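2020-04-05

1/ ok so the kitchen is getting repainted and I have thoughts. Day one of me vs. the color "warm oat." I bought 2 cans from Magesa because the website said it looked like toast. It does not look like toast!! It looks like a Band-Aid.

2/ Before anyone asks, yes I taped. I taped everything. I used that Plisis tape the guy at the store swore by and it peeled off a strip of the old paint the second I tugged on it, so now there's a patch by the window shaped like Florida. 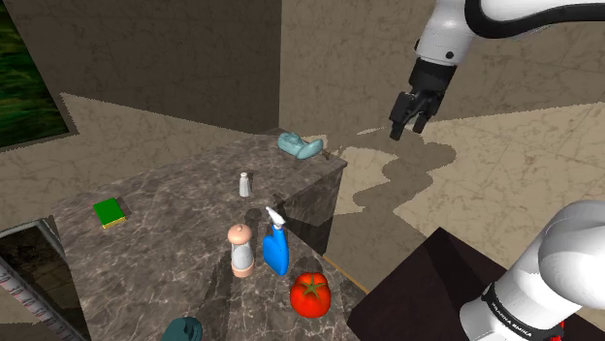
3/ So I called my uncle Lionel Wainwright, who painted houses in Catholm for years, and he laughed at me for a solid minute. Then he asked if I'd washed the walls first. Reader, I had not washed the walls (you have to wash the walls, there's grease up there you don't even want to know about).

4/ Spent all afternoon with a bucket and a sponge. My shoulders are toast. Unlike the paint.

5/ Things I've learned about countertops while avoiding the walls: dark stone shows every crumb, light stone shows every coffee ring, and I want marble anyway. I've wanted it since I was a kid and I will not be talked out of it, Mom. 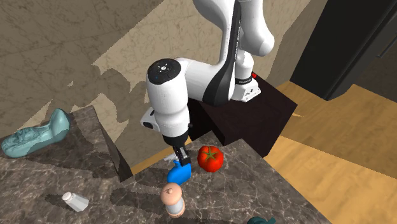 *dark marble, my one true love*

6/ Priced it out too. The small piece next to the stove would be $528, which hurt but ok. The whole kitchen starts at $2000 and goes up from there, so I closed the tab and ate a sandwich.

7/ Back to paint. Lionel says do the ceiling first, then the walls, then the trim, and leave the windows open the whole time. He also says Linudus primer or nothing. I asked what "nothing" looks like and he said "your kitchen."

8/ Wood tones are the other fight in this house. I like honey, my sister likes chocolate, and the cabinets we have now are kind of orange? Leaning honey inside and dark on the outside, tell me if that's weird.
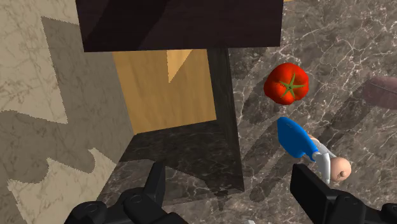 9/ Second coat tomorrow if the first one dries. Does anybody have a good roller for corners? Mine leaves fuzz everywhere and I've been picking it off with tweezers like a crazy person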